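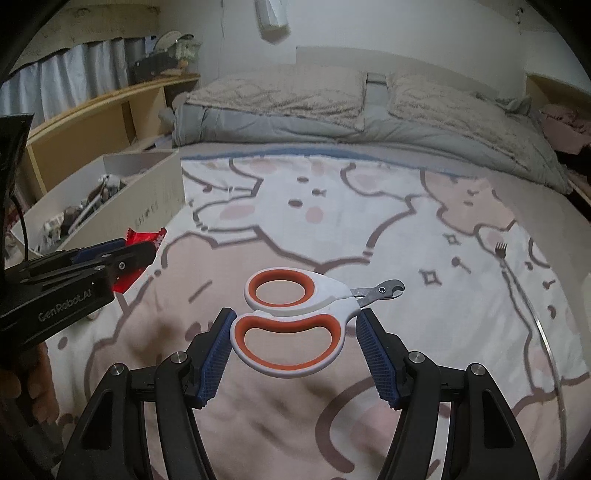 Pet nail clippers with orange finger inserts, above the bed cover

My rabbit fights when I cut her nails, how do you do it alone?

Asked by Imtiaz Thambiah, 2024-02-29

Hello everybody. I have a rabbit named Oken, she is a female and I have her since November. The person who had her before told me that the nails must be cut every month or a little more, and that it is easy. For me it is not easy.

I live alone, so there is no second person to hold her. I have tried three times now. The first time I put her on the kitchen table, but she was slipping and I became afraid that she jumps down. The second time I sat on the bed and she stayed for the two front paws, then she kicked very strongly with the back legs and ran under the wardrobe. The third time I did only one nail. After this she did not want to come to me for the whole evening, and I felt bad.

I have the clippers with the finger holes and the small hooked cutting part. I think the tool is all right, but I am not sure if it is the correct kind for a rabbit, maybe it is more for cats.

My questions:

1. How do you hold the rabbit when you are alone?
2. Her nails are dark on the back feet and I cannot see the pink part inside. How do you know where to stop?
3. Is it bad if I do only some nails and continue another day?

I have read in one place that you should lay the rabbit on her back and she will become calm. In another place it is written that you must never do this. I don't know who is right.

I have collected many articles in Zotero (this is my habit from studying), but they are mostly written for veterinarians and they do not explain what to do with a rabbit who kicks. Thank you for your patience with my English.

Answer 1 – 83 people found this helpful

Please do not lay her on her back. The rabbit looks calm in this position, but it is a fear reaction. She can also twist suddenly, and rabbits can injure their spine when they kick without support. So the second place you have read is right.

I also do it alone, with two rabbits, and this is my method.

Sit on the floor. If she gets away from you, she has only a few centimeters to fall. Put a bath towel on your legs, not a very thick one. Place the rabbit on the towel with her face toward your stomach, or to your side if she prefers to hide her head in your elbow. Mine likes the elbow. Wrap the towel around the body so that it is close but she can breathe without effort, and take out one paw only. When this paw is finished, put it back and take the next one. For the back feet, you keep the front part wrapped and you hold your forearm along her body. Always keep a hand under her backside when you lift her.

For dark nails, use a small flashlight. Hold it under the nail, or behind it, and in most cases you will see a darker shadow where the blood vessel is. Cut a few millimeters in front of the shadow. If you see nothing, take only the very tip. You can also press the clipper softly around the nail without cutting. Some rabbits pull back the foot when you are too near to the quick, but don't depend only on this.

Have styptic powder next to you before you begin. If it bleeds, press the powder on the nail with a piece of cotton and wait. Cornstarch is also possible when you have nothing else – it is slower. If the bleeding does not stop after some minutes, call the vet.

And yes, you can do some nails today and some tomorrow. I do the front feet one evening and the back feet another evening. Give her something good directly after. I use a little piece of dried apple, very little because of the sugar.

About the clippers: small ones for cats are fine for a rabbit. It is more important that they are sharp. Old ones squeeze the nail before they cut it, and the rabbit does not like this feeling.

Answer 2

just go to the vet, mine does it in 2 minutes and you don't have the stress

Answer 3

I agree with the first answer, only I want to add something about the days between. I had the same problem with my rabbit Godoy. I began to touch his feet every evening when he was eating his greens, first for one second, then longer. I did not bring the clippers at all. After some weeks I put them on the floor next to the bowl so he could smell them. Now he is still not happy but he does not kick.

A bed is too soft, in my opinion. The rabbit feels that it moves under her and she gets nervous. A rug is better.

If the vet is not expensive where you live, you can go one time and ask the assistant to show you how she holds the rabbit. I learned more from this than from the videos.

Related questions

How often should I brush a rabbit in molting season?
Rabbit chews the Bokby rug, is it dangerous?
Styptic powder or cornstarch for a bleeding nail
Can two female rabbits share one pen?
My rabbit hides after I pick her up
Which hay for a rabbit who refuses hay?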